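Tandura Demonstration Gathering Programme
Floor safety and readiness checklist, upper working area

Site: Irkmont building
Inspection period: July, morning round, commenced 08.40
Inspecting officer: Angus Nisbet
Accompanied by: Floor Van den Broek (recording lead)
Copy to: Dolores Van Dusen, site safety

Scope

This checklist applies to all sessions in which staff record hand-held gripper demonstrations for the Kabbaj learning set. It does not cover the robot cell on the ground floor, for which a separate form is held. Each item is marked Satisfactory, Action or Not inspected.

1. Access and escape routes

1.1 Stair head clear of bags, cases and chargers. Satisfactory.
1.2 Railing firm along its full length. Satisfactory. Tested by hand at each post.
1.3 Escape route signs legible from the working tables. Action. One sign has faded and is to be replaced. Owner: D. Park.

2. Persons wearing recording packs

2.1 Straps adjusted and fastened before the wearer leaves the kitting point. Satisfactory.
2.2 Pack weight within the limit stated in the Tandura handling note. Satisfactory.
2.3 Wearers take a break after 22 minutes of continuous recording. Action. The timer was not in use when the round began. Mr Lindgren has been asked to restore it before the next session.
2.4 Wearers keep sufficient distance to turn without striking one another. Satisfactory at the time of inspection, with the comment below.

Comment on 2.4: Several people share the floor during a session, and a person wearing a pack may have their back to a colleague. Wearers should speak before stepping backwards. People without packs should pass in front of a wearer where space allows. 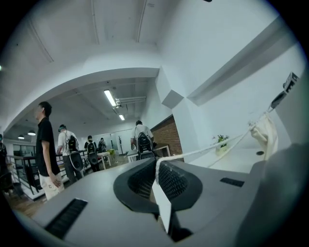
3. Grippers and hand-held equipment

3.1 Housing free of cracks and sharp edges. Satisfactory.
3.2 Finger pads secure and clean. Action. Three pads from the Erura batch showed lifting at the corner and were withdrawn.
3.3 Lens wiped before first use. Satisfactory.
3.4 Spare gripper available, charged and labelled. Not inspected. The cupboard was locked and the key was with the evening team.

4. Tables and task objects

4.1 Tables level and stable under hand pressure. Satisfactory.
4.2 No glass or open liquids among the task objects. Satisfactory.
4.3 Objects returned to their marked trays between examples. Action. Trays had been relabelled without the list being amended. Ms Van den Broek will issue a corrected list.

5. Records

5.1 Consent forms held for every person recorded. Satisfactory.
5.2 Examples logged against wearer and task. Satisfactory. The log stood at 391 accepted examples when the round closed.
5.3 Rejected examples carry a reason code. Action. Code 3 (dropped object) has been entered where code 5 (obstructed view) was meant. Entries are to be checked against the recordings before transfer to Kabbaj.

Outcome

Recording may continue. Item 2.3 is to be closed before the next session and the remaining actions before the August round. Item 3.4 will be inspected separately once access has been arranged with the evening team.

Signed: A. Nisbet
Received: D. Van Dusen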